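Wudden – words for wood, from people who work it

README, version 7

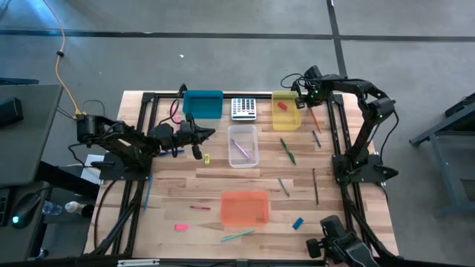 Ingvild Halvorsen wrote after the last version that we should say straight away what Wudden covers, as she'd spent an evening hunting for boatbuilding terms and found only two. Fair enough! It covers joinery, turning, carving and the timber yard. Boats are coming, and she has kindly sent us the first batch.

What's in it

Wudden is a word list of 1,078 entries, all of them terms that people use at the bench or in the yard. Each entry has the word, its meaning in one or two plain sentences, where it was heard, and a line showing it in use. We love the odd ones best – there are 9 entries for a shaving alone, and the arguments over which is thicker have been a joy to read.

Files

words.csv – the main list, one entry per row
places.csv – place names and the short codes used in the main list
notes.txt – longer remarks that wouldn't fit in a cell
changes.txt – what moved, what was merged, what was dropped

Columns in words.csv

word: as the sender spelt it
other_spellings: split by semicolons, often blank
meaning: our wording, checked with the sender
place: a code from places.csv
in_use: a sentence, sent in or taken down by ear
sent_by: initials, blank if the sender asked us to leave them out

How the words were gathered

Most came by post and email after Maj-Britt Öberg put a card up in her shop in March. Joar Lundgren typed up the letters, and Rattana Klinhom went through the lot for doubles. Where two people gave the same word different meanings, we kept both and gave each its own row.

Known gaps

Turning is very well covered, carving much less so. Spellings are all over the place, and we've left them that way on purpose. Some place codes are too broad to be much use to anyone studying dialect. The row for "winding" has the wrong place code in this version, sorry.

Using it

Copy it, print it, teach from it, add to it. Please keep the sent_by column with the rows if you pass them on. New words are hugely welcome, even half-remembered ones from a grandparent's shed – send them to Britt-Marie Sæther with the place and, if you can, a sentence.

Last changed 8/5/22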